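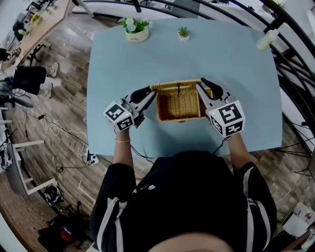

The traveling show: read the terms before you say yes

By now most members have seen the letter from Kondgate inviting us to join a traveling group exhibition with the working title "Near Water." Some of you have already written to me to say how thrilled you are. I'd like to be thrilled too. I have been through the letter twice and the attached terms three times, and I still have trouble saying what we are being offered.

The plan as written is a tour of two towns, Nirkgate first and Distel after that, opening in May. Each stop is described as "a flexible period." I asked how long a flexible period is and was told it depends on the venue. I asked the venue in Distel and was told it depends on Kondgate.

Our last group show taught us something about this, or should have. We sent good work to a hall we had only seen in photographs taken at a flattering hour. Half the watercolors ended up in a corridor between the coat racks and the fire door, under tube lights that turned every blue to gray. Three people wrote in the visitors' book, and two of them were us.

The fee is the part I keep returning to. There is no charge to submit. If your work is chosen there is a "participation share," and the letter leaves the amount blank until selection is finished. Kondgate says the tour will be promoted to a mailing list of more than 1,000 collectors. Maybe so. I would like to know how many of them have ever bought a picture from a traveling show by artists they'd never heard of, and the reply I got to that was a brochure.

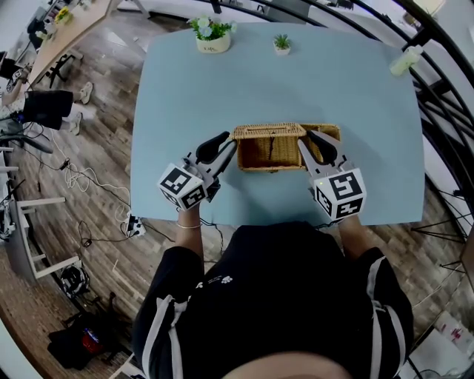 Can I submit work and decide about the fee later?

Under the current terms, submitting counts as agreeing to take part, so you would owe the participation share if your work is selected. I have asked for that sentence to be changed and will report back when I have it in writing.

Insurance is the other sore point. Works are covered "while on display." Nothing is said about the van, the storage between towns, or the trip home. Murray Kennedy had a pastel come back from a different tour with the glass in pieces and a long scratch across the sky, and the argument over who was responsible went on longer than the tour did. He is of the opinion that anything under glass should stay home this time. I'm inclined to agree, though the drawings people won't like it.

The selection is to be made by Tsang, a design office which also did the poster. I have nothing against the poster. But a design office picking paintings to go with a poster that's already printed makes me wonder what happens to the work that doesn't match. The poster is very orange.

To be fair to the organizers, the rooms in Nirkgate are decent. I went over and looked. The long room has north windows and proper rails, and there's a small side room that would suit prints. If the whole thing stayed in that building for a month I would probably be writing a cheerful item instead of this one.

If you still want to take part, these are the things I'd do before sending anything:

1. Get the amount of the participation share in an email. A phone call won't do.

2. Photograph the front, back and frame of each piece. Write your name and the title on the back, and put it on the stretcher as well as on a label. Labels fall off.

3. Limit yourself to two works. The letter allows up to 7, but you will be the one paying for the crate.
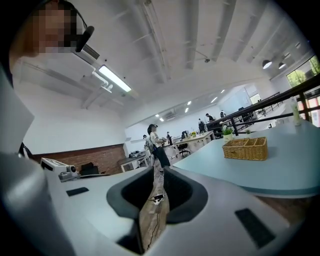 4. Ask who hangs the show and whether you may be there. At the last one we were told it was "all taken care of," and I've described the corridor.

5. Put a realistic value on each piece. Inflated numbers look silly and don't help you if there's a claim.

Members who want the full terms can ask me for a copy. It's long, and page four contradicts page two on commission -- page two says none, page four mentions "the usual deduction." I have asked which page wins.

We don't have to answer as a group. Anybody may go in alone, and the society's name stays off it unless the meeting votes otherwise. Bring your questions to the May meeting, and please read the terms first. Last time we spent most of the evening on the frames.

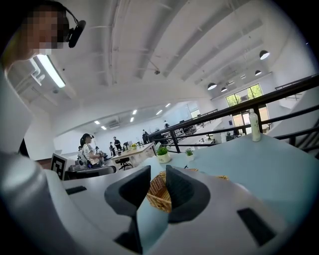

Members' page. Replies about "Near Water" to the editor, please.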